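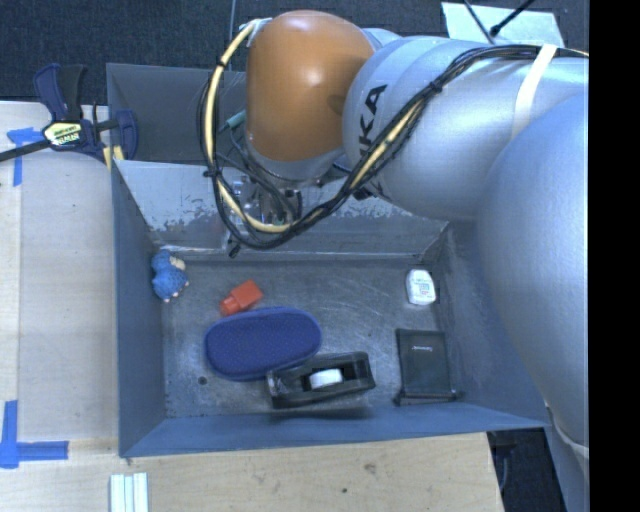
The grey box, with the tape dispenser and a few of the other bits on the bottom.

I've had this box since we moved to Lindstead, and it has turned into the place where anything small ends up. I go through it twice a year, once in spring and once in November, and this week was the spring go.

The box needs some attention itself. The floor is scuffed all over and the paint has worn off along one side, leaving chalky patches. I have half a tin of grey left in the shed — enough for one coat — so that can wait for a dry weekend.

The tape dispenser goes back in the desk drawer. It's a plain black one with a roll of white tape in it, and I use it more than anything else I own. The small blue plush toy belongs to my nephew Ezequiel and will go home with him on Sunday. He has been asking after it for 17 days, according to his mum.

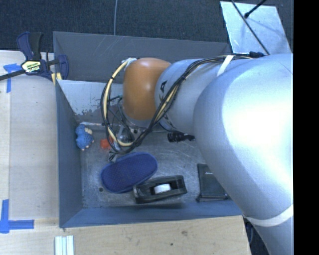
Clamp on the rim, blue tape on the table.

The clamp lives in the garage as a rule. I bought it with 5 others when Barajas had their closing-down sale, and I have never needed all of them at once. The blue tape can stay on the wood for now. It peels off easily enough and I'd only have to measure up again.

I haven't made up my mind about the dark blue oval thing. It could go in the charity bag, but I said that last November too and back in it went.

Next job is the cupboard under the stairs, where I still can't find the good torch.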